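**Moving a sourdough starter to a colder house, now it barely rises**

Posted by Kenneth Salazar, Monday, January 23, 2023

We moved from Queiroz up to Clornmont in November and my starter has been sluggish since the first week. In the old kitchen it doubled in 8 hours on one feeding. Now it takes all day and sometimes stops short of doubling. I feed it equal weights of starter, flour and water. The flour is the same brand of plain white I always bought. The water is from the tap, same as before, but it's a different town supply.

The kitchen is in the mid 60s during the day and drops at night when the heat goes down. I don't want to run the heat all night for a jar of flour. Should I change the flour, the water, or the feeding schedule? I bake two loaves on the weekend and keep the jar in the fridge for part of the week.

---

**Sekar Teoh**

Temperature first. A kitchen in the mid 60s slows a starter down a lot, and a nighttime drop on top of that would explain most of what you describe. Put the jar in the oven with the oven off and only the light on. Check it with a thermometer after an hour, because some oven lights get the space too hot. You want it in the upper 70s. Tape a note over the oven controls so it doesn't get preheated with the jar inside. I have done that once.

If you don't have an oven light, mix the feeding with warm water and stand the jar in a small cooler with a bottle of hot tap water next to it. Change the bottle in the morning and evening.

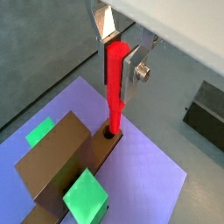
Next, swap a quarter of the white flour for whole rye or whole wheat for a week. Whole grain flour usually gets things moving faster. Take the jar out of the fridge for that week and feed it twice a day.

I wouldn't change the water until you've tried both of those. If you do want to test it, keep two jars side by side, one on tap and one on bottled spring water, and feed them the same otherwise. Mark the level with a rubber band after each feeding so you're comparing the rise and not guessing.

---

**stundton_baker**

mine takes 9 hours in winter and the bread is fine. just start it earlier

---

**Kenneth Salazar**

Thanks both. The oven light got it to 77 and it doubled by dinner yesterday. I'll try the rye this week and leave the water alone for now.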